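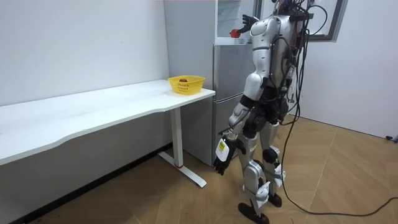
I have held Harnemex shares for two years now, and after reading the half-year report twice I want to write down what I think. A few posts, sorry for the length.

The headline was that sales are up. Fine. But the order book is smaller than in June, and the company put this on page 90, where few people will look for it.

Why does it matter? Harnemex makes pumps and valves, and its customers pay a part in advance. When orders go down, the cash from advances goes down too, and this comes before you see anything in profit.

Management says the weak orders are only a delay at Meko, their biggest customer. Maybe. Meko said the same thing to its own shareholders last spring, and the delay is still there.

The purchase of Fleltia I like more. They paid with cash, not with new shares, and Fleltia has service contracts which run for many years. It is boring income - I like boring income.

Debt is higher after this, of course. The loan must be renewed next year and I could not find the interest rate anywhere. I wrote to investor relations and I wait for the answer.

Someone asked me why not Peng instead. Peng is cheaper on earnings, but it sells its old buildings every year and calls it normal profit. Without that I don't find it cheap.

What I did: I had 500 shares and sold 100. The rest I keep until the next report. If the orders fall again I will sell more, also at a loss.

This is no advice, I am a private person with a spreadsheet. If I have read the note on advances wrongly, please correct me - it is note 2 in the cash flow part.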